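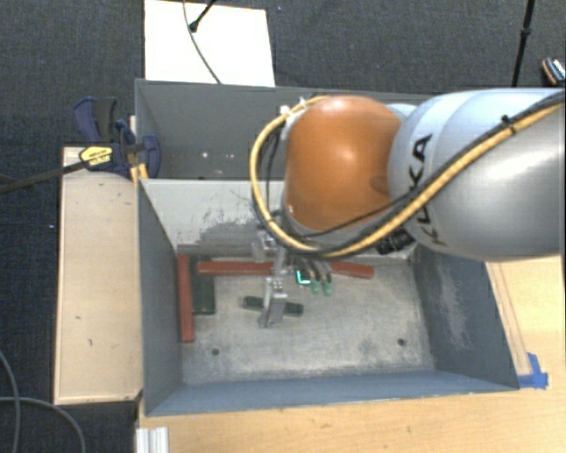 Sicherheitshinweis zum Greifmodul Drorkano: Schlauchpaket und Bodenkontakt beim Griff in die Kiste

Betrifft: Greifmodul Drorkano 96 mit externem Schlauchpaket, Artikel 2513
Nicht betroffen: Ausführung mit innen geführten Leitungen, Artikel 1605

Sehr geehrte Kundinnen und Kunden,

im November wurde uns aus der Anwendung Sarel ein Fehler gemeldet, den wir auf dieser Seite beschreiben möchten. Es kam dort zu einer Kollision des Greifers mit dem Kistenboden. Verletzt wurde niemand. Ein Fingerhalter wurde verbogen und musste getauscht werden. Wir bitten alle Betreiber von Artikel 2513, die Punkte weiter unten vor der nächsten Schicht zu prüfen.

Was ist passiert

Der Roboter sollte ein schmales Teil vom Boden einer tiefen Kiste aufnehmen. Bei dieser Aufgabe fährt der Arm mit stark geneigtem Glied über die Wand, und der Greifer arbeitet knapp über dem Boden. Der gelbe Schlauch und das schwarze Kabel laufen außen am Arm entlang und in einem Bogen um das orange Gelenk. In dieser Stellung braucht der Bogen mehr Länge als in der Grundstellung.

In der gemeldeten Anlage war der Bogen zu kurz gebunden. Bei einer Drehung der Handachse hat sich das Paket gespannt und am Stecker des Greifers gezogen. Das Signal «Finger offen» ist für einen Moment ausgefallen. Die Steuerung des Kunden hat dieses Signal nach der Rückkehr als gültig angenommen und die Abwärtsbewegung fortgesetzt, obwohl der Greifer schon schief auf einem flachen Teil stand. Erst die Überwachung der Achsmomente hat den Arm gestoppt.

Ursache

Wir haben zwei Ursachen gefunden, die zusammen gewirkt haben:

- Die Montageanleitung bis zur Ausgabe Brustotora 2 nennt für die Bogenlänge keinen Mindestwert. Dieser Mangel liegt bei uns.
- Der Beispielbaustein für die Steuerung prüft das Fingersignal nur am Anfang der Bewegung.

Ein Materialfehler am Stecker liegt nicht vor. Der getauschte Stecker wurde von Frau Soon-im Jang in unserer Werkstatt untersucht. Die Kontakte waren in Ordnung, nur die Zugentlastung zeigte eine Verformung.

Was Sie bitte prüfen

Die Arbeiten dürfen nur bei abgeschaltetem und gegen Wiedereinschalten gesichertem Roboter gemacht werden. Für die Prüfung der Stellungen den Roboter nur in der Betriebsart T1 bewegen, mit der Zustimmtaste in der Hand.

1. Fahren Sie den Greifer in die tiefste Aufnahmestellung, in jeder Ecke der Kiste.
2. Drehen Sie die Handachse langsam in beide Endlagen des Programms. Der Bogen darf sich nicht strecken und nicht an der Kistenwand reiben.
3. Messen Sie die freie Länge des Bogens zwischen den zwei Befestigungen vor und nach dem Gelenk. Sie muss mindestens 700 mm betragen.
4. Kontrollieren Sie Klettband und Kabelbinder. Ein zu fest gezogener Binder drückt den Schlauch zusammen.
5. Kontrollieren Sie die Fingerspitzen und den Fingerhalter auf Verbiegung.
6. Stellen Sie fest, ob die Kiste gegen Verschieben gesichert ist. Eine verschobene Kiste ändert den Abstand zur Wand.

Wenn ein Punkt nicht erfüllt ist, betreiben Sie die Anlage bitte nicht im Automatikbetrieb.

Abhilfe

Den Umbausatz Szilágyi erhalten Betreiber von Artikel 2513 kostenlos. Er enthält eine längere Leitung, einen Halter mit Zugentlastung und die neue Anleitung Brustotora 3. Der Einbau dauert weniger als eine Stunde. Der geänderte Steuerungsbaustein überwacht das Fingersignal während der ganzen Abwärtsbewegung und verlangt nach einem Ausfall eine Quittierung von Hand.

Bitte löschen Sie die alte Version des Bausteins auch aus Ihren Sicherungen.

Technische Daten nach dem Umbau

Freie Bogenlänge: mindestens 700 mm
Leitungsführung: außen, Halter am Gelenk
Signalüberwachung: dauernd, Quittierung manuell
Anleitung: Brustotora 3

Bestellung und Rückfragen

Bitte geben Sie bei der Bestellung die Seriennummer vom Typenschild und die Zahl der Greifer an. Für Fragen zur Leitungsführung ist Frau Jang im Service Drorkano zuständig. Fotos von der tiefsten Stellung helfen uns bei der Beurteilung sehr. Verbogene Fingerhalter nehmen wir zur Untersuchung zurück, die Versandkosten tragen wir.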